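Wurnuvano dig, second season: progress report to the Skinari Fund
18 December 2003

Hello again all, and thanks for being patient with me. I know this was meant to reach you before the end of October, but we were still washing sherds then and I didn't want to send you half a story.

The short version is that we've finished both trenches at Wurnuvano and the catalogue now stands at 207 bones, nearly all of them dog or sheep. Ottavio Negri has been through the lot and he's confident that 4 of the dog jaws show the same wear on the front teeth, the kind you'd get from years of chewing at a tether (he's careful to say it could be something else, and I've promised to keep repeating that until he's done the comparisons). I'm more excited than he is. I usually am!

Trench two was the slow one. The clay came up like toffee, we lost the best part of a week to rain, and the lower hearth was a good deal deeper than last year's test pit had led us to expect. Shivam Chaturvedi redrew the whole east section because of it, and the new drawing is a beauty.

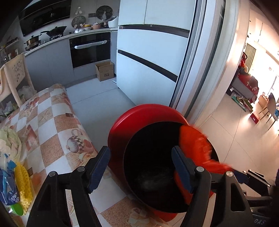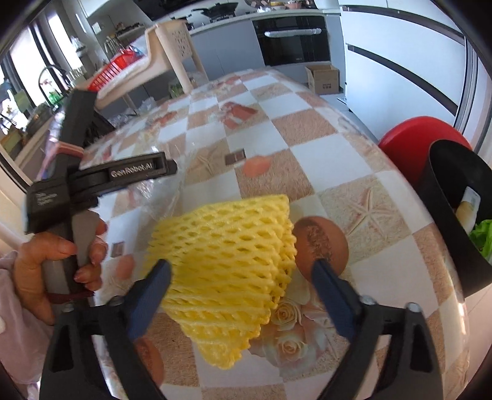
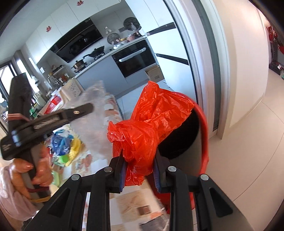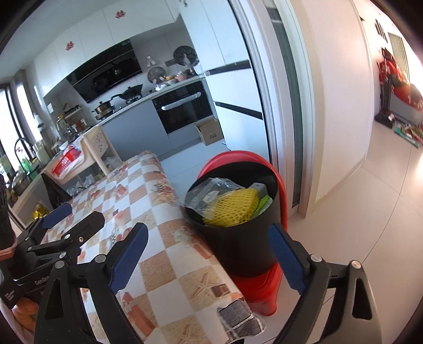 Sorting the hearth fill has eaten most of my time since we got back. We're pulling charcoal and fish bone out of it by hand, one sample at a time, and the small stuff is fiddly, with the fish vertebrae the worst of all. I've started wrapping the two complete skulls for the trip to the Pesetti lab, and foam mesh like the yellow fruit sleeve in the bin does a lovely job around a muzzle, so I'm keeping every one that comes home with the pears. Proper padding for the long bones is on order and comes out of the packing line in the budget, which is still in the black.

On dates, the Carvalho samples went off late and I don't expect results before autumn. Until then I'd rather we all said "early" and left it there. I did give a talk to the local history group and got carried away, so if you hear a figure doing the rounds, it came from me and please ignore it.

Money: we've spent roughly what we said we would. The overrun on vehicle hire is covered by what we saved on accommodation, as the neighbours at the site let us camp in their paddock. Receipts will follow in a separate envelope.

Still to do: the sheep measurements, the finished plans for trench one, and a decision about whether to open the ground behind the hearth next season. Ottavio says yes, Shivam wants to see the dates first, and I change my mind daily. I'd welcome your thoughts on that one before we put in for permits.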